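Braulio Montes built his first robot arm in the corner of a shared workshop in Altthorpe, and for ten weeks it did nothing except hit the table. "I am a joiner by trade," he tells me. "If I make a mistake in wood, I see it at once. With the motors I saw it only when the noise came."

Since September he has worked mostly on a simulated copy, which he calls Simiyu. It has a white arm, a long table and a little block calendar, the sort that people keep on an office desk. The final task is simple to say: the arm should change the date every morning. 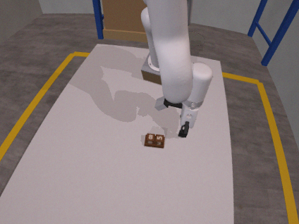 "The calendar was my daughter's idea, and I thought it would take one weekend," he says. "But the cubes sit close together in the holder. You must come down straight, and you must know how far the fingers can open before they touch the neighbour cube." He has run 530 attempts so far and keeps the result of each one in a paper notebook. He counts 127 of them as good. Most of the others failed at the approach - the hand arrived a little turned, and he stopped the run himself.
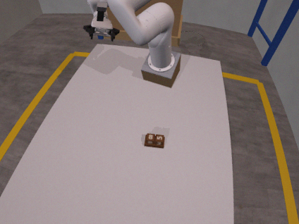 "What I like is that I can move the calendar to another place and start again in 10 seconds. In the workshop I would have to measure everything first." He also changes the starting pose of the arm, so that the program cannot learn only one path by heart. The lighting he leaves alone for now. He admits that shadows worry him, and that he will have to deal with them before he goes back to the real table.
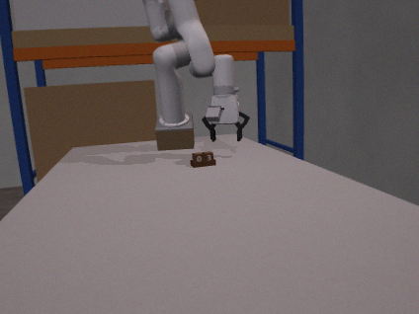 Clesteck, at the next bench, is less patient and would have gone back to the real arm already, because in his opinion a simulator is always too kind about friction. Braulio does not argue much with this. "He is right about friction," he says. "But I have paid for two gearboxes, and he has paid for none."

The new gearbox is still in its box under the bench. He wants to fit it when he has 200 good runs in the notebook.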